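Living With a Wooden Table (and Everything That Happens to It)

I grew up in a house where the good table wore a plastic cover eleven months of the year, and I swore I'd never do that. So our table gets used! It gets homework, bike parts, birthday cake, tax forms and the occasional sewing machine, and over the years I've picked up a fair number of ways to keep it looking decent without turning into the coaster police. Some of these came from my mother-in-law, a few came off the backs of bottles, and the rest I learned by ruining things.

Find out what's on it first

Before you put anything on a table, work out what the finish is. I skipped this with our first one and rubbed oil into a lacquered top for a whole afternoon, wondering why it just sat there getting sticky. (My sleeves stuck to it for a week.)

Put a drop of water somewhere that doesn't show, like the underside or close to a leg. If it beads up and stays that way, you've got a film finish of some sort — varnish, lacquer, polyurethane. If it slowly sinks in and leaves a darker spot, the wood is oiled or bare, or the old oil has worn away and it's hungry for more. A dab of rubbing alcohol on a cotton swab will tell you if it's shellac, which goes tacky pretty fast. Do that one on the underside, please.

Almost everything else on this page depends on which kind you have, so write it on a piece of masking tape and stick it under the table. Mine says OILED in big letters, with the month I last did it. February, at the moment.

The everyday wipe

A cloth wrung out until it's barely damp, then a dry one right behind it. I know that sounds like nothing, but the second cloth is the part people leave out and it's where most of the cloudy, streaky look comes from. Old cotton T-shirts are the best thing I've found. Microfiber is fine on a film finish, but on an oiled top it grabs at the grain and leaves little bits of fluff behind.

For greasy fingerprints I use 2 drops of dish soap in a bowl of warm water. More soap doesn't get it any cleaner, it just means you'll be wiping soap off afterward. I stay away from the all-purpose sprays. I had a bottle of one called Clinance that I loved for the stove and the bathroom tile, and I used it on the table for most of a winter before I noticed the spot in front of my chair had gone dull and a bit chalky. It took two rounds of oil to bring it back. The spray still lives under the sink, it just isn't allowed in the dining room.

Skip the vinegar too. I use it on windows and the kettle and I'd drink it if someone told me to, but it's an acid and it will wear on a finish over time.

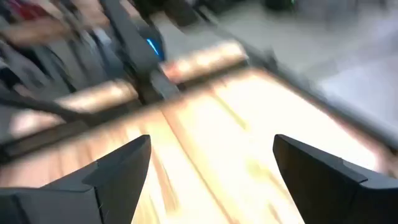

White rings are the thing I get asked about most. A white ring is moisture sitting in the finish, and it'll often come out. A black ring is moisture that went all the way into the wood, and that's a sanding job, or a good place for a fruit bowl.

For a white one, try the lazy way first and leave it alone overnight. Plenty of them fade by breakfast. If it's still there, lay a dry cotton cloth over it and go over that with an iron on low, no steam, for a few seconds at a time, lifting the cloth to look in between. Keep the iron moving! I've also had luck with plain mayonnaise left on for an hour or so and buffed off, which smells like a sandwich but does work on the faint ones. The non-gel kind of toothpaste will do it as well, though it's slightly gritty and can leave you with a shiny patch on a matte top, so I save that for last.

Scratches and dings

Rub a walnut over a light scratch. The actual nut, out of the shell, broken in half so the oily part is showing. Go along the scratch, let it sit while you drink your coffee, and buff it with a cloth. On pale wood you won't see a huge difference, but on anything medium or darker it's very satisfying. Leave this one out if anybody in the house has a nut allergy, and use one of those wax touch-up crayons instead. Get the color a shade lighter than you think you need, then add the darker one in little strokes if it wants it.

Dents are a different animal. The fibers are squashed but they're still there, and on bare or oiled wood you can often get them to swell back up. Put a few drops of water in the dent and give it some time to soak, then lay a damp cloth over the top and touch it with the tip of a warm iron until it hisses. Let it dry and look again. It took me three goes to lift the dent from a dropped cast-iron lid, and I can still find it with my fingertip, but you'd never spot it from a chair. Don't try this on veneer. The heat can loosen the glue and then you have a bubble to deal with on top of your dent.

Sticky stuff

Candle wax: hold a bag of ice on it until it goes brittle, then slide it off with an old library card or a plastic scraper. Price stickers and tape: a little cooking oil on a cotton ball, ten minutes, and roll it away with your thumb. Glue from school projects is usually the washable sort and a damp cloth laid on top for a while will soften it. Superglue I leave for a braver person.

Permanent marker on a film finish comes off with rubbing alcohol if you're quick and light about it. Dab, don't scrub, and stop the minute you see any wood color on the cotton.

Oiling day

Mine gets oiled twice a year, more if the water test says so. I start at 9 in the morning so the table is usable again by the next day's breakfast, and I make sandwiches ahead of time for everyone to eat on the porch.

Clean it and let it dry all the way. If the top feels rough, go over it lightly with 600 grit paper, always in the direction of the grain, and wipe up the dust. Then put the oil on thin. Thinner than that! I buy mine from Đỗ, the little hardware store near us where they'll still sell you a single screw, and a small can has lasted me ages. Work it in with a folded rag, leave it for as long as the can says, and wipe off every bit that hasn't soaked in. Whatever stays on the surface turns gummy, and gummy oil collects crumbs like you wouldn't believe.

Now the serious bit. Oily rags can heat up and catch fire by themselves when they're wadded up in a trash can. Lay them out flat outdoors, away from the house, until they're stiff and dry, or drop them into a metal can full of water with a lid on it. Check what your town wants you to do with them after that. I do this before I wash my hands so I can't forget.

Small habits that help

Felt pads under anything that stays put, like a lamp or a vase. Swap them when they get hard, they pick up grit and then you've basically got sandpaper feet. I cut mine from a sheet so I can match odd shapes.

Turn the table end for end every so often if it sits by a window. Sun changes the color of wood and it's nicer to have it change evenly. Same goes for placemats and runners — move them around or you'll end up with a ghost of one.

Trivets need to be where your hand already goes. Ours used to be in a drawer across the kitchen and so they never got used. They hang on a hook beside the oven now.

And if you have a table with leaves, pull them out of the closet a few times a year and let them see some daylight with the rest of it. Ours came out for Thanksgiving looking like they belonged to somebody else's table, and they've only just caught up.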